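Re: Sealing a benchtop before we rent the place out?

wattlebird59
Posted May 14, 2022
Hello all, and sorry in advance for the ramble! We're doing up the granny flat and I've fallen for a pale stone-look benchtop from Drurnusach. The quote came to $2,744 fitted, a fair bit over the $2,000 we'd put aside. My sister reckons plain white would be cheaper and look cleaner. Any thoughts from those who've lived with either?
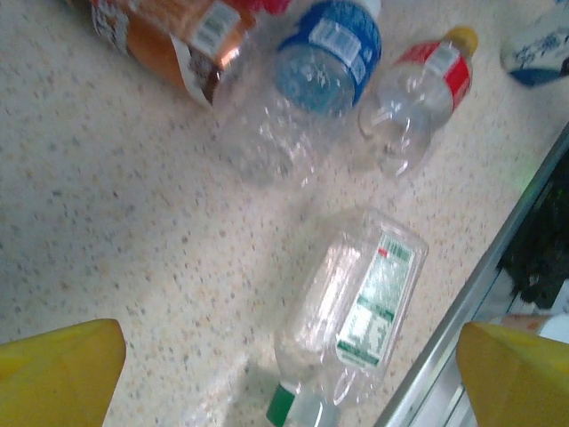

Troritz_Tim
Plain white shows every tea ring, love, and I say that as someone who drinks a lot of tea. We went speckled in our kitchen years ago and I'd do it again tomorrow. Those little grey, tan and brown flecks on a cream base are very forgiving of crumbs, and a metal strip along the edge suits that colour nicely too — ours is plain and has chipped.

gumboot_gran
Have to disagree with Tim, I'm afraid. Forgiving just means you miss the mess until your sleeve sticks to it! White for me, every time.

wattlebird59
Ha, you've both got me going round in circles now. I'll ask for a sample of each and leave them by the kettle for a while.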